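## 3. Wall monitor, Drelwood teaching room

Section covers the Tosano wall monitor, the Kadlec bracket and the Notolach switch box. Speakers are in the next section. Skip to 3.4 if the bracket's already up.

### 3.1 Before you start

- Two people for the lift. Always.
- Stud finder, level, socket set, pencil, painter's tape
- Bag of 8 bolts from the Kadlec box (long ones go in the wall, short ones in the monitor)
- Power strip OFF at the wall

> **CAUTION:** Monitor plus bracket comes to 142 lb. Don't hang it on drywall anchors. Studs only, or the backing board where there is one.

### 3.2 Bracket

1. Find the studs. Mark both edges of each one, not just the middle.
2. Tape the paper template up. Arrow points to the ceiling.
3. Level it. Then level it again, the template streches when the tape pulls.
4. Drill pilot holes, take the template down, vacuum up the dust.
5. Wall plate on, long bolts, finger tight first. Tighten corner to corner.
6. Hang your weight off it for a few seconds. Any movement, stop and redo the bolts.

Note: older Kadlec plates have the cable slot on the left. Newer ones on the right. Either is fine, just run the cables through before the monitor goes on.

### 3.3 Hanging the monitor

1. Lay the monitor face down on the foam sheet. Not on carpet, not on the box.
2. Short bolts through the arms. Washers on the outside.
3. Plug in power and the long video cable NOW. You can't reach them later without taking the whole thing down.
4. Lift, hook the top lip, let the bottom swing in until it clicks. Both sides should click.
5. Turn the safety screws on both arms.

> **CAUTION:** One click means one side is loose. Lift off and rehang.

### 3.4 Picture settings

Factory setting is store mode. Much too blue, way too sharp. Change it before anybody teaches off it. Reds and pinks suffer the most, everything ends up looking like bubble gum.

1. Menu > Picture > Mode > **Neutral**
2. Sharpness to 0. Yes, zero.
3. Backlight: start at 460 on the Tosano scale, room lights on, blinds down.
4. Turn off Motion Smooth, Auto Contrast and Eco Dim. Eco Dim is hiding under System, not under Picture.
5. Put up a still with fine detail and soft color in it, let it sit for a minute so the panel warms up.

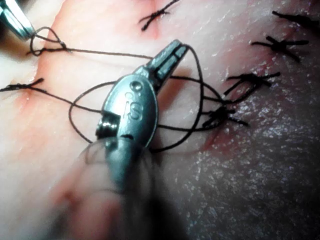
6. Walk to the back row and check again from the end seats. If the shadows have gone solid black from there, raise Black Level one step at a time.
7. Save as Preset 3. Presets 1 and 2 belong to the evening classes, leave those alone.

Note: settings are stored per input. Do the steps again for every input you use or you'll get a nice picture on one and store mode on the next.

### 3.5 Switch box

Notolach box goes on the shelf under the monitor, lights facing out. Keep the vents clear. No binders on top!

1. Video cable from the monitor into OUT.
2. Desk computer into IN A.
3. Guest laptop cable into IN B. Coil the spare length and strap it to the desk leg.
4. Playback unit into IN C.
5. Power adapter in last.
6. Press each button in turn and wait for the picture. Takes a few seconds, don't mash it.

If nothing comes up:

- **Steady light, blank screen:** wrong input on the monitor. Pick the one labeled BOX.
- **Blinking light:** cable not seated. Push it in till it stops.
- **No light:** power strip still off. Check that first.
- **Picture cuts in and out:** swap the long cable. Spare one's in the gray bin in the closet.

### 3.6 Picture size and edges

By default the monitor zooms in a bit and trims the edges, so captions and small text near the border get lost.

1. Menu > Picture > Size > **Full**
2. Leave Zoom at 0.
3. Check that small lettering is readable from the middle row without squinting. Do it with a still, not with video.

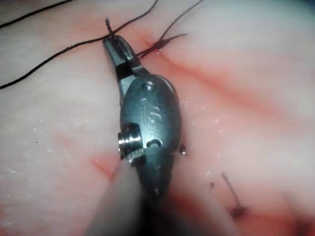

*Fig. 3-2. Needle driver over pale tissue, raised "IS" on the housing.*

If lettering has a white halo around it, sharpness has crept back up. Happens after a firmware update. Back to 3.4 step 2.

### 3.7 Cleaning and monthly check

- Dry microfiber only. No glass cleaner, no paper towels, it takes the coating off.
- Safety screws, quarter turn check.
- Wipe the vents on the box.
- Remote batteries get replaced in Febuary whether they need it or not. Write it on the card inside the closet door.

> **CAUTION:** Monitor off and unplugged before any cleaning. Standby is not off.

Lost remote: hold the button under the lower right corner of the monitor, menu comes up, tap to move, hold to select. Slow but it works.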